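Sotport Open Gallery
Progress report to the Toda Arts Fund
Prepared by Verna Oyelaran, exhibitions lead
2023-04-28

Where we are

This has been the best stretch of work since we opened, and I'm very glad to be writing it up for you. The exhibition of withdrawn and disputed works, which your grant made possible, now has its full list of artists, a signed lease on the upper floor and an opening month of September. Seven pieces are confirmed. Each of them was taken down, covered over or refused a showing somewhere else, and every artist has agreed to let us hang the correspondence next to the work (some of those letters are extraordinary!).

Hollis Blackwood has finished the catalogue essay, which runs to some 4,000 words and is much better than the one we described in our application. He went back to the original council minutes for the Pirora mural and found that the complaint which led to its removal had been withdrawn before the vote. We have asked the council for a response and will print it in full if one comes.

Talks with lenders

Two loans were in doubt in our last report. The Okafor family have now said yes to the three charcoal portraits, on the condition that they are shown together on one wall and that no reproduction appears on posters. We were happy to agree. The second lender is still thinking about it. Lyle Yazzie has been to see her twice, and she would like to read the wall texts first, so we are sending her the drafts next week.

Public response

We held an open evening at the library to talk about the plans, and 262 people came. I had put out 200 chairs and thought I was being hopeful. There was real disagreement in the room, mostly over the Pirora mural and whether a public gallery should show it again, but people listened to one another and a good many stayed on afterwards to carry on talking. Sunita Ridgeway chaired it beautifully. Her notes have already changed how we will introduce the second room, where visitors will now read the objections before they see the work.

We have also had letters against the exhibition. All have been answered by name, and two of the writers have accepted an invitation to record their views for the listening post.
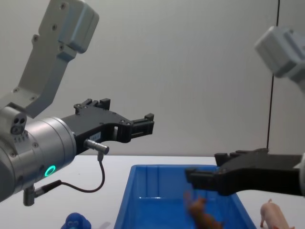
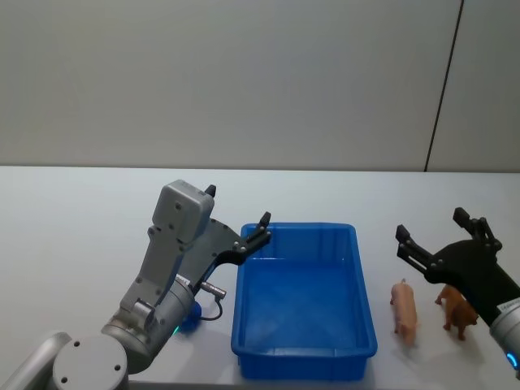 Security and staffing

Myrtle Haverford has drawn up the safety plan with the local police liaison officer. It covers bag checks on the opening day, a second member of staff in the mural room and a clear procedure for pausing a visit if anyone feels threatened. Training for front-of-house staff starts in the summer. Our insurers have asked for a copy of the plan before they confirm the premium, and this is the one part of the budget that may still move.

Spending

Everything else is within the agreed lines. We have underspent on transport, thanks to a shared van from the north, and would like your permission to move that money to translation so that the wall texts can be offered in Welsh and Polish as well as English.

Next steps

Wall texts go to the artists for checking first, then to the printer. The school visits programme opens for bookings once the age guidance is settled, and Sunita is meeting head teachers about that now. You would be very welcome at the preview, and Lyle can arrange a walk round the upper floor before then if you'd like to see it while the walls are going up.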